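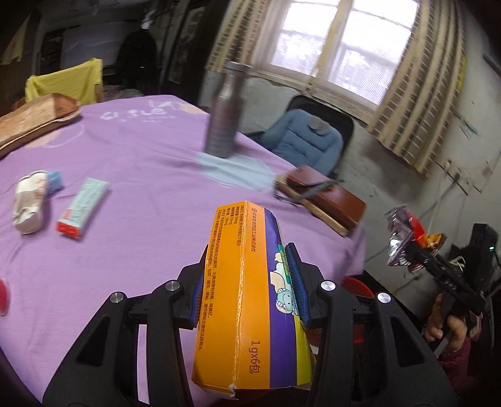 Every group I know that gathers demonstrations for manipulation models reports one number first, and it is the number of episodes. I think we should stop leading with it.

I worked on the Hopkin collection last winter. We sent hand-held grippers out to homes in Calham and Flurkside and asked people to pick things up, turn them over, and put them somewhere else. By the end of December we had 1386 episodes. Oğuzhan Başaran, who checked the recordings, marked 830 of them as near repeats: same table, same object, same approach from the same side. A model trained on the full set did no better on our shelf test than one trained on what was left after he took the repeats out.

The usual answer to this is to write a stricter script. Give people a list of objects, tell them where to place each one, and rotate the list. We tried that for 3 weeks. The episodes got cleaner and less useful. People cleared the table first, smoothed the cloth, and set the item in the middle with the label up. That is a studio, and we already had a studio.

What helped was asking people to leave things as they were. A medicine carton with a worn crease and a small tear along one edge is a better object than a new one. Printed cardboard gives a vision model a lot to get wrong, and thin cardboard punishes a grip that closes too far. A tablecloth with folds in it, daylight from a window, chairs pushed up close with things hanging on them: these are the conditions the policy will meet later, and they cost nothing to record.

Serpil Sönmez disagrees with me on this. Her view is that clutter makes labeling slow, and she is right. Our labeling time per episode went up by half. She would keep the tidy set for training and use the homes only for testing. I would pay for the labeling. A test set tells you the model fails in kitchens and bedrooms, and then you have to go back to those rooms anyway.

Vumolier, the next round, is planned at 2 hours per home. I have asked for more homes and fewer hours in each. I have also asked that the report give the number of different rooms and objects on the first page, with the episode count in the appendix.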